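Clerell: gripper comparison on desktop PC teardown
Print this page | E-mail this page
Shares: 4

README

Clerell is a set of recorded runs made at the Fleltasdale bench. We wanted to compare finger designs and camera positions on one narrow job: handling hard drives and their plastic carriers around an open desktop tower. The job is harder than it sounds. Carriers flex when squeezed, the bay is tight, and there are cables near almost every path in or out.

The set holds 200 runs. Each run has the wrist camera stream, the fixed camera stream, joint positions and gripper width, all logged at 30 Hz.

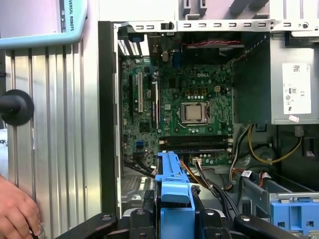
Bae
Maintainer, Clerell data

What was compared

Two sets of fingers were used on the same black parallel gripper. Set A is bare metal. Set B has a thin rubber pad. Grip force was kept the same for both. Runs are labeled "carrier" when the part is a plastic carrier alone and "drive" when a hard disk is held.

The wrist view is best for checking the fingers against the part. It is poor for judging how far the part is from the case wall, and it loses the bay when a carrier is held upright in front of it. The fixed view covers the tower and the gray printed fixture together, so use it for placement.

Known problems

- 58 runs have a late start on the fixed stream. They are marked in the index and can be dropped or trimmed.
- Gripper width reads slightly high with Set B. The pads were not subtracted.
- Lighting was not controlled. Runs from February are darker.
- Hands show up at the edge of the wrist view in some runs. We did not remove them.

Folders

runs/ has one folder per run
index.csv has labels, finger set and stream offsets
calib/ has camera calibration, one file per camera
dretik/ has config files for Dretik, the controller we used

Placement in the fixture

A drive counts as placed when its lower end is in the holder and the gripper has opened and backed off. Leaning drives are labeled "partial". Please keep that label separate if you report a success rate, as it hides a lot of the difference between the two finger sets.
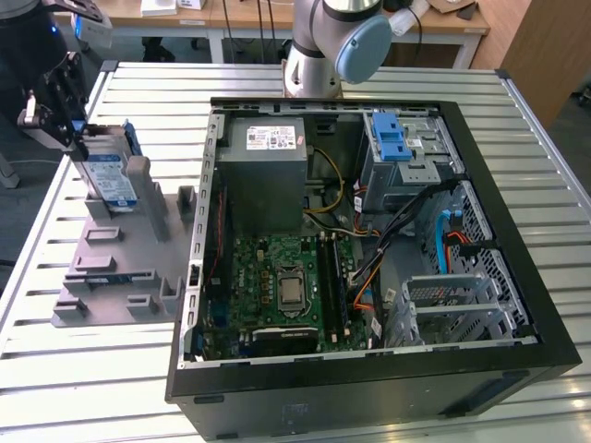

Dretik users should check the force limit before replaying any of this, writes one commenter, who found that the default in the config folder was too low to hold a drive by its rails with Set A and had to raise it in small steps.

The limit is set in dretik/grip.cfg. Change it there and restart the controller.

Comments (4)

We use cookies to remember your settings. Accept | Manage
Get release notes by e-mail: Subscribe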